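Frequently Asked Questions: Can a Machine Do It Yet?

Do you sell a robot that does housework?
No. Enport sells bench arms to small shops and schools. We get asked about housework every week, so the answers are collected on this page.

Which chores can a machine handle today?
Floors, mostly. Vacuuming and mopping work well if you pick up first. Folding laundry, loading a dishwasher and clearing a table can be done in a lab, slowly, with a person standing by. We would not leave an arm alone with your dishes.

What about the shop floor?
Better, if the parts arrive the same way every time. The Zedum arm will move one part from a feeder to a tray all day. Trouble starts when parts come mixed in a bin, at any angle, some of them up against a wall.

Why is picking from a bin so hard?
A person reaches in and feels around. An arm has to decide where its fingers go before it gets there, and the fingers need room on both sides of the part. A block leaning in a corner may leave no room at all. Sloped walls help, as parts tend to slide back toward the middle, but they don't fix every case.

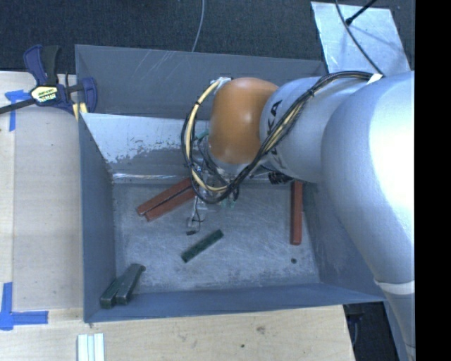

Cables are the other half of the problem. Anything that runs down to the gripper has to bend with the wrist and stay out of the way of the parts. Plan on checking it often.

How much practice does an arm need?
It depends on the part. For plain blocks we suggest 300 tries before you judge the results, and 2000 if you mix shapes. Keep the bin clamped so it stays put between tries.

Can I use my own bin?
Yes. Measure the inside and enter it in the Wusen software under Work Area. Deep bins with straight walls give the most misses.

Do I need two arms?
For picking, no. For folding cloth or opening a jar, yes – one to hold and one to work.

What does error 501 mean?
The gripper closed and found nothing. Clear the error and run the pick again. If it comes back, check the finger spacing.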